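Girska Table Clearing, data card

Version of September 28, 2024. Maintained by Iveta Baláž, with labels checked by Chantal Li.

What it covers

Household tables being cleared, mostly in flats, with small things going into boxes, dishes and bags. Snack wrappers, clips, buns, packets, the usual drift of a dining table. There are 239 sessions across 61 homes. An earlier note promised 1,000 sessions by May. Please stop quoting it.

What "tidy" means here

Less than we would like. The label was set by two people, Oranuch Ongart and Dalibor Vondráček, who disagreed often. A bun-like object and a foil wrapper sharing an open cardboard box with a binder clip can be scored as "sorted", "collected" or "rubbish", depending on who had the sheet that day. I would not trust the "sorted" label for anything that matters.

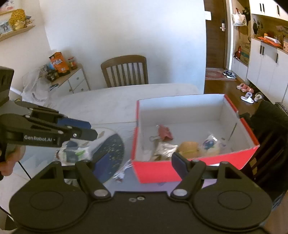
Yolandi Fourie argued for dropping the label and keeping only "in container" and "out of container". She was probably right, but 78 sessions had already been marked the old way, so both columns are in the file. Use the second.

Known problems

Clear plastic is badly labelled. Scraps and thin bags get missed, or are merged with whatever they are lying on.

"Food" includes empty food packaging in the older sessions and excludes it in the newer ones. The changeover isn't recorded.

Shoes by the door and things on shelves are background and have no labels at all. Don't read that as the home being tidy.

Not suitable for

Claims about how people in general keep house. The homes were found through friends of friends.

Changes

Charvát naming scheme removed. Tevine naming scheme added, which has its own faults; see the notes file.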